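Robot hand keeps knocking over the next part when it reaches into a tote
Posted March 26, 2022 by carpetlab

Hi everybody! Long-time reader, first time asking. I've been building a two-armed robot at our shared workshop in Flanham since December, and I'm finally at the fun part, where it's supposed to pick things up. The job I gave it (maybe a dumb choice, tell me) is lifting black plastic shells out of a gray tote. They stand side by side in a row, they're curved, they're shiny, and there's a ridge down the middle of each one. The tote sits on a flat cardboard box on the carpet because the arms don't love reaching all the way to the floor.

The right hand goes in from the right-hand side. Getting to the first shell is fine. But as soon as the fingers start to close, the long one pushes the shell into its neighbor and then everything leans. I've logged 102 tries so far and I'd call maybe a third of them decent.
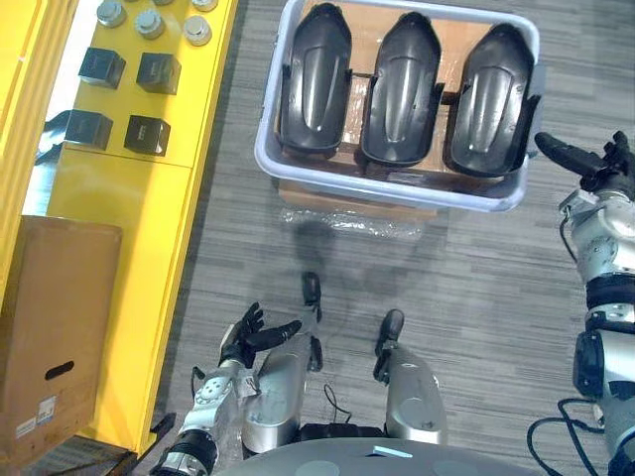 What am I running it on? The arms are on a 24 volt supply with a Campos controller, and the hand closing is a canned motion from the Grusano library with the speed turned down as far as it goes.

I've tried coming in from straight above, I've tried a slower approach, and I've tried spacing the shells out by hand, which works great but kind of defeats the purpose. Is this a vision problem or a finger problem? I don't want to spend another weekend on the wrong one.

----

drillpress_dad

Finger problem. Get softer fingertips.

----

ohm_on_the_range

I'd say it's neither one -- I think it's your approach angle. I went through almost the same thing with curved covers on my Drundasance arm and I blamed the camera for weeks!! (It did deserve a little of the blame. Shiny black plastic is miserable for depth, you get holes in the data right where the highlights are, so turn your lights away or hang a bedsheet in front of them.)

Anyway, what fixed it for me was tilting the wrist. If the hand comes in square to the row, your long finger touches first and shoves. Tilt it 15 degrees so the thumb side and the finger side touch close to the same time. Then close it in two steps, a light touch first, stop, let the thing settle, then the real squeeze. The canned close motions do it all in one go and that's just too much for a part standing on end.

Also check that the tote isn't sliding! Mine was creeping on its box a tiny bit every try and I never noticed until I put tape down. A scrap of rubber shelf liner between the two would do it.

And take the outside one first, always. You want the open side of the tote to push toward.

----

carpetlab

Oh wow, okay, thank you! I spent this evening on the tilt and it's so much better already. I kept the tote up on its box and went for the shell at the right end, like you said.
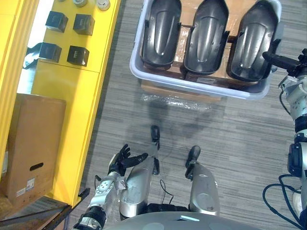 The two-step close took me longer because I had to break up the canned motion and I got the joint order backward the first time, so the hand made a sort of rude gesture at me. Fixed now. The pause is set to 324 milliseconds, no science behind that number, I just kept nudging it until the wobble quit.

Still have to do the shelf liner, and I haven't touched the lights. If the middle one gives me trouble I'll be back in this thread -- would you tilt the same way for that one, or come in steeper?

----

ohm_on_the_range

Same tilt, but lift a little higher before you swing out so you clear the one on the left. Glad it's working!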